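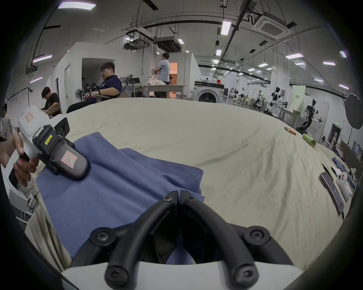
From Washer to Folded Shirt: How Clothes Are Cared For
Helulham Learning Pages, Home and Daily Life

Clothing must be washed because it collects dust, sweat and small spills every time it is worn. This page explains what happens to a T-shirt between the laundry pile and the drawer.

How does a washing machine work?

A front-loading washing machine has a round door on the front. Behind the door is a metal drum with many small holes. Water and detergent enter the drum, and a motor turns it. The clothes are lifted up and then fall back into the water. This movement loosens the dirt.

When the washing is finished, the dirty water is pumped away and clean water rinses the clothes. The drum then spins very fast. Some machines turn more than 1,000 times in one minute. The spinning pushes water out through the holes.

Why do people fold clothes?

A folded shirt takes up less space than a crumpled one and has fewer creases. Folding also makes it easier to find what is needed.

Folding is best done on a wide, level surface. 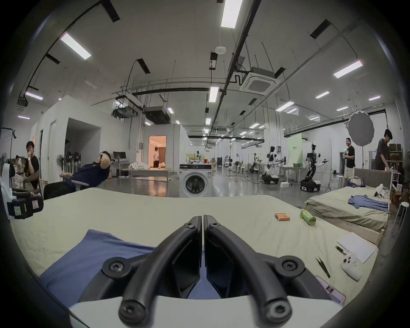

A surface for folding should be larger than the item being folded. Many families use a table, and others use a bed. A pale sheet is a useful cover, as a blue-gray cloth shows up clearly against it and its edges are easy to find. Wrinkles in the sheet should be smoothed out by hand. Small items such as batteries, a drinking bottle or a phone should be moved to one side so that they are not folded into the laundry.

How to fold a T-shirt

1. Lay the shirt face down and smooth it with both hands.
2. Fold one side toward the middle, then fold the sleeve back.
3. Do the same on the other side.
4. Bring the bottom edge up to the collar.
5. Turn the shirt over and place it on the pile.

Words to know

Detergent: a soap-like product that helps water remove dirt.
Drum: the round container inside a washing machine.
Crease: a line left in cloth after it has been folded or pressed.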